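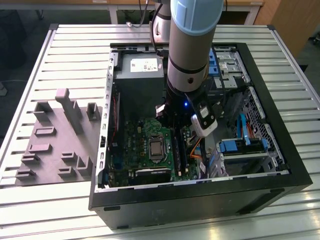
La compañía de seguros Unnithan había asegurado a lo largo de su historia un faro sin lámpara, las rodillas de un tenor y la virginidad de una yegua, así que cuando llegó la reclamación de Golirlow a nadie en la tercera planta le pareció motivo para interrumpir el café. Se la dieron a Mohammed-Awal Dramani, que acababa de volver de sus vacaciones y por tanto debía un favor a todo el mundo.

La póliza número 1541 cubría un eco.

Dramani la leyó dos veces en el tren y una tercera en el autobús, donde además tuvo que sostenerle un gallo a la señora de al lado. El documento tenía sus sellos, sus firmas y una cláusula sobre inundaciones. El bien asegurado se definía como «el eco natural del barranco de Golirlow, de tres repeticiones, la última algo tomada de voz». Prima anual, pagada sin falta desde tiempos del abuelo del actual director. Causa del siniestro, según el parte: «Ya no contesta».

Era enero y el autobús lo dejó delante de la pensión Motuder, un edificio estrecho que parecía haberse puesto de perfil para no saludar.

—Usted es el del seguro —le dijo la dueña, mirándole los zapatos.

—¿Cómo lo sabe?

—Porque el del gas viene con botas.

Le dio la habitación del fondo, que tenía vistas al barranco y un armario donde alguien guardaba el belén. Durante toda su estancia, Dramani colgó las camisas entre un rey mago y un buey.

## La inspección

A la mañana siguiente subió al mirador acompañado por el alcalde, un hombre de bigote cuidadísimo que hablaba en voz baja, como quien vela a un enfermo. El mirador era una barandilla, un banco y una placa de bronce con la instrucción «GRITE AQUÍ» y una flecha que señalaba el vacío.

—Adelante —dijo el alcalde.

Dramani no había gritado en horario laboral en toda su carrera. Carraspeó, sujetó la carpeta contra el pecho y dijo:

—Hola.

—Con eso no le contestaba ni cuando estaba bien.

—¡Hola! —gritó Dramani.

El barranco recibió el saludo y se lo quedó. Pasó una nube. En la otra ladera, una cabra levantó la cabeza, lo estudió un momento y siguió comiendo.

El formulario de Unnithan para daños materiales ofrecía las casillas «roto», «quemado», «mojado», «sustraído» y «otros». Dramani marcó «otros» y en la línea de observaciones, que medía lo que un dedo meñique, escribió: «Silencio». Después le pareció poco profesional y añadió: «total».

—¿Cuándo lo oyeron por última vez?

El alcalde se quitó el sombrero. Había sido el día de la fiesta mayor. El eco había contestado con normalidad al pregón, a los vivas y a la rifa del jamón, y aquella misma noche un vecino que volvía a casa le dio las buenas noches, como hacía siempre, y se quedó esperando.

—Esperó hasta que amaneció —dijo el alcalde—. Bien es verdad que no se acordaba de dónde vivía.

## Testimonios

En Golirlow vivían 129 personas y todas habían perdido algo con el eco. Dramani instaló una mesa en el comedor de la pensión, pidió que pasaran de uno en uno y los recibió de siete en siete.

El panadero le explicó que él discutía solo. Llevaba así desde que enviudó, y el eco le había resultado un contrincante excelente, porque le daba la razón tres veces seguidas. El maestro lo usaba para los dictados. El cura reconoció, después de cerrar la puerta, que en los domingos de poca asistencia dirigía los responsos hacia el barranco para oír al menos tres amenes. Una muchacha quería saber si la póliza cubría una petición de mano: su novio se la había hecho allí arriba, el eco no había repetido nada y ahora la familia de él sostenía que aquello no contaba.

—¿Y usted qué contestó? —preguntó Dramani.

—Que sí. Pero sólo una vez.

La señora del gallo, que resultó ser del pueblo, declaró que el animal había dejado de cantar. Antes cantaba, oía a tres gallos más y se esmeraba. Ahora se levantaba a las diez.

Dramani anotaba todo. Tenía una letra pequeña y redonda que en la tercera planta era muy admirada y que no le había servido nunca para nada. Al tercer día había llenado dos cuadernos y seguía sin poder calcular una indemnización. Llamó a la central desde el teléfono del pasillo.

—¿Valor de reposición? —le preguntó su jefe.

—No creo que se fabriquen.

—Pues valor de mercado.

—Tampoco creo que haya mercado.

—Dramani, todo tiene un mercado. Pregunte en el pueblo vecino.

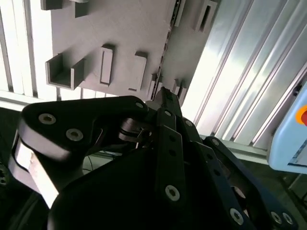
*Tornillos plateados sobre negro.*

El pueblo vecino se llamaba Wiltow y estaba al otro lado del barranco. La relación entre ambos era la que suele haber entre dos pueblos que se ven la ropa tendida. En Golirlow se decía que los de Wiltow eran sordos. En Wiltow se decía que los de Golirlow gritaban mucho.

Para llegar había que bajar hasta el río y volver a subir, y como la bajada se hacía por escalones y alguien se había tomado la molestia de pintar el número en el último, Dramani supo, con las piernas temblando, que había pisado 784. La subida no tenía escalones ni, por consiguiente, número.

Arriba lo esperaba un anciano sentado en una silla de cocina. A los pies tenía un termo, una manta y una bocina de latón de las que usaban antes los entrenadores de remo.

—Hola —dijo Dramani.

—Hola —dijo el anciano.

—Vengo por lo del eco.

—Vengo por lo del eco —dijo el anciano, y se tapó la boca con la mano—. Perdone. Es la costumbre.

Dramani dejó la carpeta en el suelo y se sentó encima. La cabra, que de cerca era bastante más grande, se acercó a olerle la póliza. 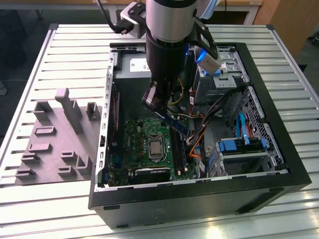 ## El siniestro

Lo había empezado el padre del anciano. El barranco, según él, nunca había tenido eco. Tenía una forma muy mala para eso, y además estaban los pinos. Pero un verano llegó a Golirlow una excursión de señores con sombrero, uno de ellos gritó su propio nombre por encima de la barandilla, y el padre, que andaba enfrente con las cabras y era persona educada, se lo repitió por si no lo había oído bien. El señor volvió a gritar. El padre volvió a repetir. Al verano siguiente había barandilla nueva y placa de bronce.

—¿Y lo de las tres repeticiones?

—Mi padre, mi tío y yo. Yo era la última.

—«Algo tomada de voz» —recordó Dramani.

—Tenía anginas de pequeño.

Muerto el tío, el padre hizo dos voces. Muerto el padre, el hijo aprendió a hacer las tres, girando la bocina un poco más cada vez. Aprendió también algo de francés y una cantidad considerable de insultos en alemán. Repitió pregones, declaraciones de amor y el nombre de varios perros perdidos. Una vez le tocó repetir entera una zarzuela, que en Golirlow representaban al aire libre y con más afición que memoria, y en el segundo acto tuvo que apuntarle al barítono.

—¿Quién le pagaba?

El anciano lo miró como si le hubiera preguntado quién le pagaba por tener orejas.

—¿Y por qué lo ha dejado?

El hombre desenroscó el termo, se sirvió y bebió antes de contestar. El día de la fiesta mayor habían gritado desde por la mañana. El pregón duró una hora. En la rifa del jamón cantaron los números perdedores antes que el premiado. Y por la noche, cuando él ya recogía la silla, salió aquel vecino a la barandilla y gritó: «¡Buenas noches, hombre!».

—Me llamó hombre —dijo el anciano—. En toda mi vida no me había saludado nadie desde allí. Me emocioné y no supe qué decirle. Y luego, de la vergüenza, pues ya no supe cómo volver.

Dramani pensó en la casilla de «otros». Pensó en su jefe, en el valor de reposición y en un apartado del reglamento interno que obligaba a denunciar como fraude cualquier bien asegurado que pudiera ponerse de pie. Luego aceptó café.

## El informe

Lo redactó esa misma noche en la pensión, con la mesa apoyada contra el armario del belén. Declaraba que el bien se hallaba íntegro, que su silencio obedecía a causas naturales propias de la edad y que no procedía indemnización alguna. Recomendaba, en cambio, aplicar la cláusula de mantenimiento, que en la póliza venía justo debajo de la de inundaciones y que en tres generaciones nadie había invocado. Detalló los gastos: caramelos de eucalipto, una manta, una silla con respaldo, una bufanda larga. En «frecuencia» puso «mensual» y en «beneficiario» dibujó una firma tan pequeña y tan redonda que en contabilidad la tomaron por un sello.

A la mañana siguiente el pueblo entero subió con él al mirador. El alcalde llevaba puesto el traje de los entierros, por si acaso. La muchacha había traído al novio del brazo, y a la familia del novio unos pasos por detrás. El gallo iba en una cesta.

—¿Hay alguna garantía? —susurró el alcalde.

—La compañía ruega que no se abuse —dijo Dramani—. Nada de zarzuelas. Y los pregones, de veinte minutos como mucho.

Se acercó a la barandilla. Esta vez no carraspeó.

—¡Buenos días, hombre!

Hubo una espera larga. El cura movía los labios. En la otra ladera algo brilló un momento entre los pinos, algo que podía ser latón.

—¡Buenos días, hombre! —dijo el barranco.

—¡Buenos días, hombre! —dijo otra vez, más lejos.

La tercera tardó un poco, y llegó ronca y con tos.

—¡Buenos días, Dramani!

El alcalde frunció el bigote. Miró el barranco, miró al empleado de la Unnithan y sacó del bolsillo el folleto turístico para comprobarlo.

—Antes eso no lo hacía —dijo.

—Viene en la póliza —contestó Dramani, y se fue a buscar su camisa, que se había quedado colgada detrás del buey.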